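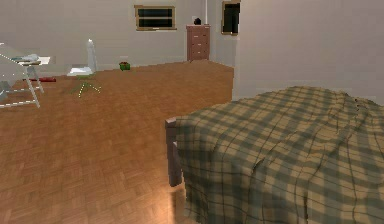 My job that spring was to find out whether Radu was listening. Radu was a policy, meaning a big pile of numbers that took in a sentence and a camera view and moved a simulated arm, and he (I know, I know, but we all said he) lived in a world called Diltby that Nondeo had bought from another company along with a bunch of bedrooms. I had been in those bedrooms so long I'd started to have feelings about them. The one I opened every morning had a plaid blanket humped up on the bed and windows with black glass, so it was always night in there, even when I was eating cereal in full sun. I used to angle the view toward the white chair and think, well, I could sit down for a minute.

Anyway, the listening! We had 1,000 test episodes, and in every one Radu got a sentence like "pick up the ball" or "put the egg in the box," and then he did it or he didn't. He did it 90 percent of the time. There had been cake over that number. I ate two pieces of it.

Then one night I got a cold feeling in the bath and wrote a very small script on my phone with wet thumbs. All it did was take the sentence away. Same rooms, same starting positions, same everything, but Radu got a blank line where the words should be. If he'd been paying attention to us, he ought to have been lost. He should have been waving around up there like a guy looking for his keys.

He scored 75.

I ran it again in the morning and got the same thing, and then I went and stood in the parking lot for a bit. I felt like I'd been on the phone with my mother for an hour and she'd put me down on the counter to go water the plants.

I called Rodica Costache because she had built most of the episodes, and I was scared she'd be hurt. She laughed so hard I had to hold the phone away. Then she stopped laughing and said oh no, and I could hear her typing. She'd figured it out before I had my shoes off. In most of the episodes, the thing we asked for was the thing closest to where the arm started. We hadn't meant to do it. You set up a table, you think of a chore, and you put the important object where it's handy, like you would for a guest. Radu had noticed our good manners and learned to grab whatever was in front of him.

So we made a new set, and this is the part I'm proud of. Every table got built once and then used several times, with a different sentence each time and nothing else moved an inch. If Radu did the same thing for every sentence, he failed the whole table, even if one of his tries happened to be right. Rodica called it the dinner party test, for reasons she never shared with me. We made up to 4,000 of those over two weeks and threw all kinds of junk on the tables: a tennis racket, a basketball, one of those white takeout boxes with the flaps open. I got very fond of the basketball.

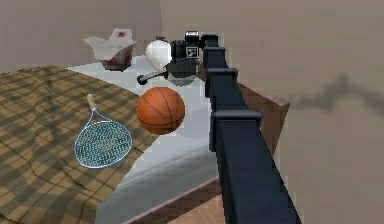
Marek Vaněk wanted to know whether we could publish the old number and the new number side by side, and if so, which one would go in the first sentence. I said the new one. He said he had been afraid of that. He asked whether a table with only two sentences was really a fair test, since a coin could pass it pretty often, and I hated that he was right, so we went back and dropped every table that had fewer than four.

I won't tell you what Radu got. It was low. Marek wrote it on a sticky note and folded the note in half before he handed it to me, like a waiter with a bill.

What I keep going back to is one table, late in the second week. I'd asked for the racket and he went for the ball. I asked for the box and he went for the ball. I asked for the ball and he went for the ball, of course, and I said "good job" out loud in an empty kitchen. Then I gave him the racket sentence again, from the same start, only I'd typed it badly, with a letter missing, and the arm slowed down. It hung over the table for a good long while. It didn't pick up anything, and the clock ran out, and the script marked it as a fail.

I saved that one anyway. I've run it for Rodica so many times that she can tell from my voice when I'm about to ask. She thinks the misspelled word just pushed him somewhere strange, off the edge of what he'd practiced, and she's probably right, and we've got a whole batch of typos queued up for May to check.

But I did turn the view back around to the bed before I logged off that night, and I left the session open a little longer than I needed to, in case he wanted to ask me something.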